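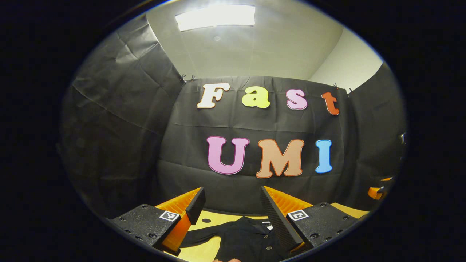
Heriberto Zapata, Facilities Editor

Dark Fabrics and Lint: Notes on Washing Black Drapes

Black cotton and polyester drapes show dust sooner than any other color, and most complaints we get at the Brolwood stockroom concern gray patches that remain after washing. In most cases the patches are lint picked up in the machine. Towels and fleece shed heavily and should go in a separate load.

Before washing, shake each panel outdoors and go over it with a dry brush, working from the top hem down. Check the care label. Flame-retardant drapes with a topical finish should not be washed in water at all, as the finish dissolves and the panel then needs to be treated again. Send these to a dry cleaner who handles stage fabric.

Untreated panels can be washed cold on a gentle cycle. Use liquid detergent. Powder leaves a pale residue in the folds when the water is below its working temperature. Fill the drum no more than halfway and add a second rinse. For a front loader, 15 ml of detergent is enough for one panel in soft water. 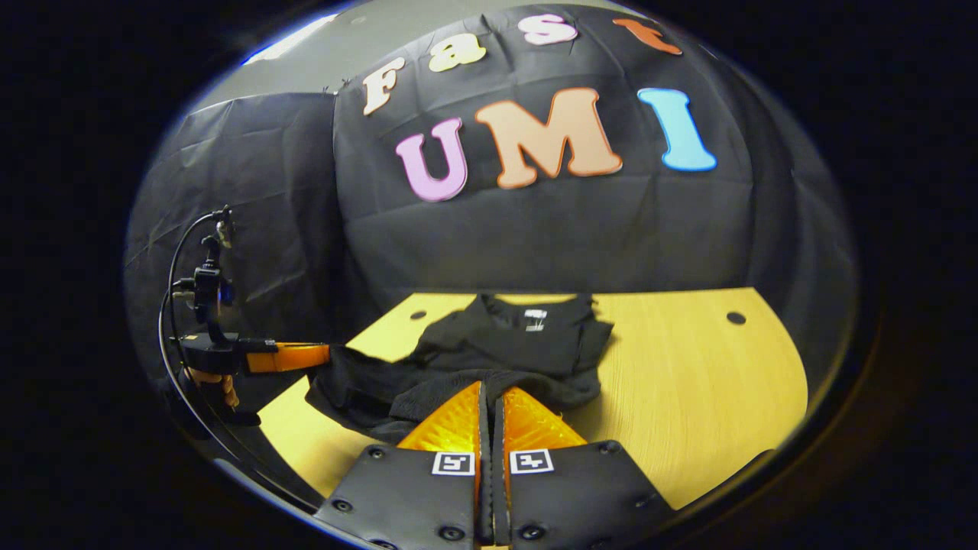
Rahel Strebel

Drying is where most creases set. Take the panels out as soon as the cycle ends and hang them from the top hem, fully open, over a rail or a line in the shade. Direct sun fades black dye unevenly, and the folds will show as brown lines by the end of a season. If a dryer is the only option, use low heat and stop after 10 minutes, then hang the panel to finish.

Creases that remain can be steamed out with the panel in place. Keep the steamer head 2 inches from the cloth and move downward. Polyester takes on a permanent shine if the plate touches it.

Store panels rolled on a cardboard tube, face in. The Skutine rack in bay 129 has been cleared for tubes, and folded panels left there will be moved to the lower shelf on Wednesday. Replacement tubes are ordered with the December supplies. Please label each one with the panel width and fiber content.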